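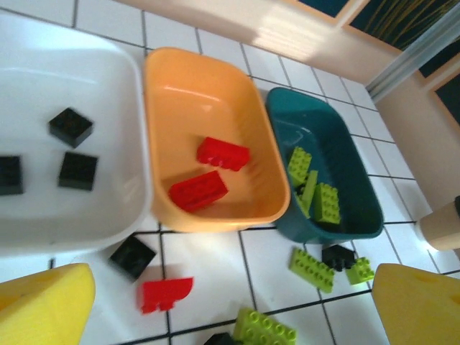

# Extra work on Hajji: is the photo fee normal, and when do I get paid?

**plumtree_lane**

I did a day as a background extra on Hajji when it was filming in Binambridge in November. I signed up through Gruditz, the casting agency, and they booked me through the Numine app. The day itself was fine. We stood in a fake airport from before dawn until the middle of the afternoon and I think my left shoulder might be in it.

The booking said $200 for the day. It's now January and nothing has come. The app still says "submitted" next to my voucher. I emailed the agency twice and got the same automatic reply both times.

Now they've written to say my profile photos are out of date and I need to pay $70 for a new set before they can put me forward for anything else. I'd like to do more of this, but I don't want to pay for photos when I haven't been paid for the work. Is the fee normal? And can I tell people I was on the show, or post the picture I took of my lunch tray in the holding area? I signed something in the morning and didn't get a copy.
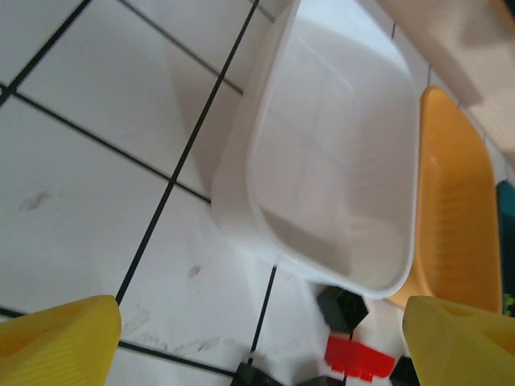

## balcony_seat_k

I've done extra work on and off for a few years, mostly crowd scenes. Two separate things here, so keep them separate when you write to them.

The pay first. Extras are often paid by a payroll company the production hires, and the agency only passes on the paperwork. "Submitted" in Numine meant, the one time I used it, that the agency had received my voucher. It didn't tell me whether payroll had it. I'd do it in this order:

1. Find your copy of the voucher. It's usually the back sheet of the form you signed when you wrapped. If you didn't get one, take a screenshot of the booking in the app that shows the rate and the call time.
2. Check that your tax form and bank details went through. Mine were rejected once over a missing apartment number and the app never sent a message.
3. Call the agency during office hours and ask for the name of the payroll company. Write down who you spoke to.

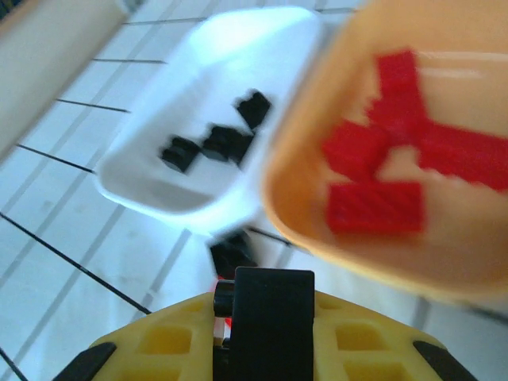 4. Email the payroll company with the show title, the date you worked, the rate and a copy of whatever you have. Ask for a date when the payment will go out.
5. If two weeks go by with no answer, file a wage claim with your state labor office. There's a form online and you don't need a lawyer for it.

As for the photos, I wouldn't pay. Some states don't let agencies charge for that kind of thing at all, so look up yours. Every agency I've been with was happy with plain phone pictures — head and shoulders, full length, no hat, blank wall behind you. Offer to send those. If they say only their own photographer will do, I'd look for another agency.

Don't post the lunch picture yet. What you signed in the morning was probably a nondisclosure agreement, and those often cover the holding area as well as the set. Ask for a copy when you call.

## mrs_oakes_corner

They are all like this. My daughter waited months for $100 from a soda commercial and in the end she gave up. There must have been 1,000 people in that crowd and I doubt they all got paid. I'd forget about it and do local theater, the people are nicer. 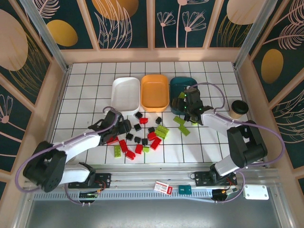

## reel_two

Please don't give up on it. I worked a later day on Hajji, same airport set, also through Gruditz. My money came in December, but only after I called payroll myself. They had my voucher filed under the wrong shooting day, so it's worth asking them to check the days on either side of yours.

I agree with balcony_seat_k on the photos. I got the same $70 email. I wrote back with four pictures my brother took in the hallway and they updated my profile the same afternoon, no charge.

On telling people, the paper I signed said nothing could go online until the episode had aired. I told my family at dinner and left it at that. Your copy may be worded differently, so get it and read it before you post anything.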